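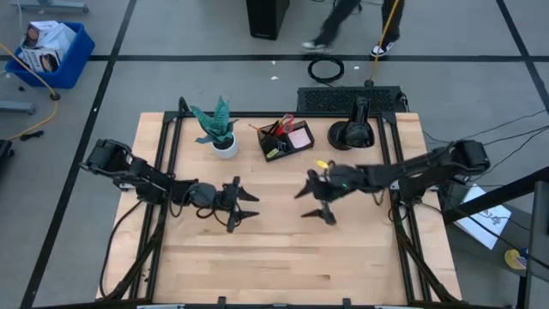
Week 6 notes: What does a two-arm bench really cost?

Last week I asked you all to guess the budget for a two-arm bench, and most of you priced the arms and stopped there. Fair enough, I did the same thing the first time I put in a request! So this week we're going through the rest of the list.

Start with the table and frame. Ours is a wooden top inside black aluminium extrusion, and I like extrusion because you can bolt things on later without begging the workshop for a new bracket. The catch is the fittings. On the Navarrete quote the little brackets and bolts came to $453, and I'd left them out completely (yes, I had to go back and ask for more money).

Then cables. Every arm brings its own bundle, every camera adds another, and they all have to go somewhere when the arms move. Measure the path with the arm at full stretch, then order longer. I put $142 down for cables and ties on the Runetti bench and I'd go higher now.

Grippers next. Two-fingered ones are fine for most tabletop jobs, but fingers wear and get bent, so budget for a spare pair per arm from day one. Molorix sells theirs only in sets, Grilbridge will do singles. Check before you fill in the form, as the freight can be worse than the part.

Don't forget the cheap stuff the arms will be working with either. Scissors, sticky notes, a desk lamp, a pot plant: it's petty cash, but it still needs a line, and you'll want doubles of anything that can be dropped.

And floor space! Mark it out with tape before you order and leave room for people to walk behind the bench.

For the tutorial: your group has $3,082 left after the arms are paid for. Bring a one-page budget covering frame, cables, spares and tabletop items, with freight on its own line. Two quotes for anything over $453, please. If your total lands exactly on the limit I'll be asking where the contingency went.

Runetti bench handout, revised October 2025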